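My sister asked me what I do in the evenings now, and I told her I pick up toys and put them in a box, and she said that sounded like having a toddler. I let it go at the time, but I've been thinking about it since and I'd like to give her a better answer, so this one's for you, and for the handful of people who wrote after the August post wanting to know what "teaching a robot by hand" looks like when you do it at home.

The short version is that I hold a gripper, the same kind of two-fingered hand that a robot arm would have on the end of it, and I do a chore with it while it records. No arm, no motors doing the work for me, only my own wrist and elbow (and shoulder, as I found out the first week!). Somebody else's software then takes a great pile of those recordings and tries to get an arm to do the same thing. I came to it from the other side. I spent the spring driving an arm remotely for a little project called Prurnier, sitting at a desk with a controller in each hand and watching a screen, and I was terrible at it. There was a small delay between what I did and what the arm did, and I could never quite feel how far away anything was. I once spent a whole cup of tea trying to lift one sponge.

With the gripper in my hand all of that goes away. I know where the thing is because I'm standing over it. I still can't feel the object itself, only a sort of nudge that comes back through the handle, but it's enough, and after a few evenings I stopped thinking about my fingers at all.

The tray

Almost everything I do happens in a shallow black tray with a low rim. I started out working straight on the towel, and small things kept sinking into it or rolling away, and then the recording is mostly of me chasing them. The tray gives every session the same edges and it's easy to wipe down.

What goes in it is whatever I like, within reason, and I've gotten a bit fussy on the subject. A tray full of nice square blocks teaches very little. I want things that are awkward in different ways: a soft rubber crab that gives when I squeeze, a figure with pointy limbs that can be picked up by almost any part of her, a plain power adapter with its prongs sticking out. I also like them close together, touching or even overlapping, because toys in a real house don't lie a polite distance apart waiting for you. So I tip them in and nudge them into a clump, and I try hard not to arrange them so that the first grab is easy. That's the part I'm worst at. My hands want to help. 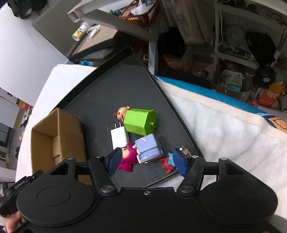
How I move, and how I wish I moved

Zübeyde Türkmen, who looks over my recordings, sent back my first batch with one note on it, which was "slower, but don't stop." I must have read that note 15 times. I'd been rushing in, hovering while I made up my mind, and then rushing again. A person watching would fill in the hesitation for themselves. A model that learns from it may well learn to hesitate too, over nothing, in the middle of the air.

So now I decide before I lift my hand. I open the fingers early, come in along the line I mean to grab on, close, wait for the object to settle between the pads, and go. If I drop something I pick it up again and carry on, and I leave that in. I used to throw those away out of pride, I think. Zübeyde asked me to stop, as a robot is going to drop things as well and it might as well see what one does next.

My usual evening is 17 recordings and then I'm done, even if I feel like I could go on. Past that my elbow starts to sag and every approach comes in too low. I take two breaks, and in one of them I swap the toys over, which is my favorite bit and takes far longer than it should.

The box itself

I didn't expect the box to be so interesting! For weeks it was only the place where things ended up. Then it dawned on me that it's an object like any other, and an awkward one at that. It's light, it's open at the top, and the only sensible way to get hold of it is by a wall, with one finger outside and one inside. If the inside finger comes down too shallow, it slips off. Too deep and I'm bumping around in there. And the grip has to be square to the cardboard, or the whole box wants to turn.

Getting it square is all in the wrist. I stand a little to one side and line up the gap between the pads with the top edge before I go down, a bit like putting a clothespin on a line. I did four of these in a row the other night that I was really pleased with, and then I got cocky, so we won't discuss the fifth.

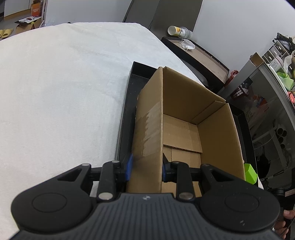

One pad inside, one outside, on the near wall of the box.

I know there are people who do this with much grander things, whole kitchens, folded shirts, and I read about them with a good deal of envy. I did try a shirt. I'll write about the shirt when I've forgiven it. For now I'm happy with the tray, and I do notice it creeping into the rest of my day. I reach for a mug and catch myself planning the approach. I look at other people's messy drawers and think, oh, that's a lovely clump.

Next I'd like to try the remote setup again, on the same tray with the same toys, and see if all this practice has made me any better at judging distance through a screen. Zübeyde thinks it will help a little. I think I'll be back to one sponge per cup of tea, but I'll let you know. And if you have small odd-shaped things you were about to give away, squishy ones especially, please write to me first - I'm nearly out of green.

Contact | Copyright Sanna, all rights reserved | Back to top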